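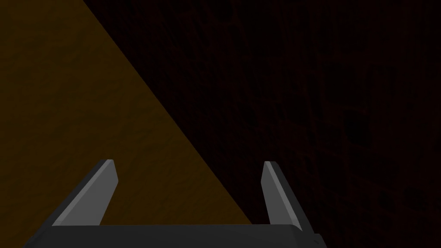
Student Team Members Wanted: Kekana Simulation Project

The Kekana project at Stisdale Technical College is taking applications for the coming school year. We are a student project in the Skudach robotics lab. We build simulated rooms, put a two-finger gripper in them, and write and test the software that moves it. Everything runs in simulation first. A smaller part of the work moves to the real arm in the spring.

We have 14 places. Any enrolled student can apply, in any major and any year. First-year students are welcome and usually make up a good part of the group.

What the team does

The project is split into four groups. You can list two on your application, in order of preference.

Scene building. You make the rooms, surfaces and objects the gripper works with. This includes textures, lighting levels, and the size and weight of each item. We keep a shared library and add to it every month. You do not need to be an artist. You do need to measure things properly and name your files the way the guide says.

Control. You write the code that sends the gripper where it needs to go and opens and closes the fingers. Python is used for nearly all of it. If you have taken one programming course you can keep up.

Driving. You move the simulated arm by hand with a controller and record runs. Each driver completes 300 recorded runs over the year, spread across all the room sets. It is repetitive work and takes patience.

Review. You watch recorded runs and mark them: approach, contact, grip, release, and anything that went wrong. Reviewers also write the notes that go back to scene building. Careful readers and writers do well in this group.

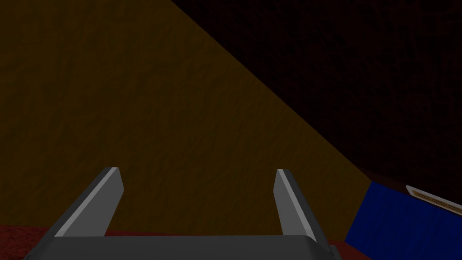
Gripper view in a simulated room, open fingers facing the brown wall, with a blue box-shaped object at right.

Room sets vary a lot in color and brightness. Much of this year's work will be in dim rooms, where the walls and corners are hard to tell apart from the camera view. If you apply for driving or review, expect to spend a lot of time looking at views of this kind. Please tell us on the form if you have trouble working at a screen for long periods, so we can plan shorter shifts.

Time commitment

Six hours a week during term. Two of those are the group meeting, which starts at 5:30 p.m. in the Skudach lab and is required. The other four are yours to schedule. Scene building and control can be done from home if your computer can run Narnis, our simulation package. Driving has to be done in the lab because the controllers stay there.

There are no meetings during exam weeks. Attendance is expected the rest of the time. If you miss more than three meetings without telling your group lead, your place goes to the next person on the waiting list.

Credit and pay

Team members can register for 2 credits per semester, graded pass/fail. You may also take part without credit. Group lead positions are paid at the student worker rate and are open only to students who have finished one full year on the team. New members cannot apply for lead this round.

The competition

In November the team enters the regional student manipulation contest with four people from the control and driving groups. The event is run in simulation, on rooms the entrants have not seen before. Entry fees are covered by the college. Food and travel on the day are not. Going to the contest is optional and does not affect your grade.

Requirements

You must be enrolled at Stisdale for the full school year and be 18 or older by the first meeting.
You must complete the lab safety session before using the real arm.
Control applicants need one completed programming course, or code of their own to show us.
The other three groups have no course requirement. Training is given in the first three weeks.

How to apply

Pick up a form at the Skudach lab front desk or download it from the project page. Send it in with:

One page on why you want to join and which two groups you prefer
Your class schedule
For control applicants, one piece of code you wrote, any length
For scene building applicants, one drawing, model or set of measurements you made

Group work is fine as a sample if you say which part is yours. Please do not send a resume longer than one page.

Short interviews are held in the lab and last 15 minutes. Review applicants will be given one recorded run to mark during the interview. Everyone who applies gets an answer by email.

Questions go to Fatima Potgieter, project coordinator, at the Skudach lab front desk, between 1 and 4 p.m.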